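Tablero de imitación mármol

El tablero de imitación mármol es una superficie horizontal de trabajo cuyo acabado reproduce el veteado de la piedra sin estar hecha, por lo general, de piedra maciza. Se emplea en cocinas, mostradores, mesas de taller y bancos de pruebas. La denominación comercial es imprecisa y suele abarcar productos muy distintos entre sí.

Denominación

En los catálogos conviven «efecto mármol», «acabado mármol» y «tipo mármol», términos que se usan como sinónimos y que no informan del material de base. El fabricante Vastine reserva «efecto mármol» para los laminados impresos, mientras que Lodstead aplica la misma expresión a piezas de resina con carga mineral. La comparación de precios entre ambas gamas, frecuente en las guías de compra, resulta por ello poco útil.

Composición

Los tipos más extendidos son el laminado decorativo sobre tablero de partículas y la resina mezclada con polvo mineral. En el primero el dibujo ocupa solo la capa superior y un golpe en el canto deja ver el soporte. En el segundo el color llega más adentro, aunque no siempre el veteado, que a veces se limita a los primeros milímetros.

Propiedades atribuidas

La publicidad del sector insiste en la resistencia al calor y a las manchas. Un folleto de Rafferty publicado en mayo habla de 1,000 ciclos de limpieza «sin pérdida de aspecto», pero no indica el producto utilizado ni el criterio con que se juzgó el aspecto. Tampoco está bien fundada la idea de que los tonos beige disimulan mejor el desgaste: ocultan el polvo claro y las migas, pero no los cercos oscuros ni los arañazos profundos.

Medidas y montaje

No existe un formato único. El modelo Bodbridge se vende con 815 mm de fondo, cifra que incluye el canto delantero y que algunos distribuidores presentan como superficie útil. En mesas técnicas es habitual sujetar los accesorios a perfiles de aluminio ranurado, lo que evita perforar el tablero.

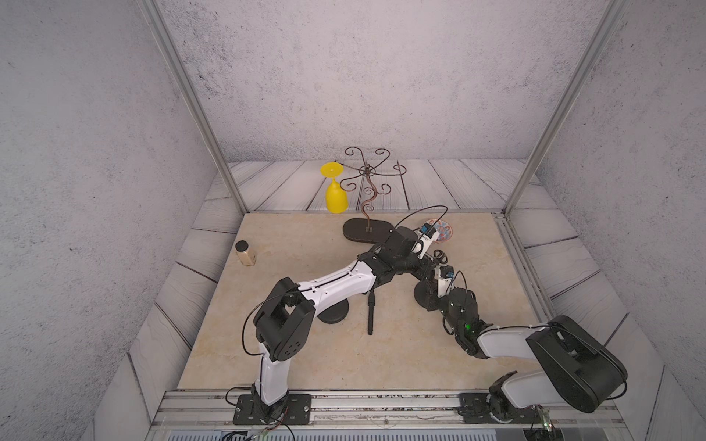
Tablero beige con veteado tostado tenue y carril de aluminio ranurado en el borde delantero.

Combinación con otros acabados

Los manuales de decoración recomiendan acompañar el veteado beige con suelos de tablas blanqueadas y paredes gris claro de aspecto similar al hormigón. La recomendación se repite con pocas variaciones y rara vez se argumenta. Las juntas oscuras de un entablado compiten con un veteado tenue, que a cierta distancia puede confundirse con un color liso.

Véase también: encimera, laminado decorativo, estuco.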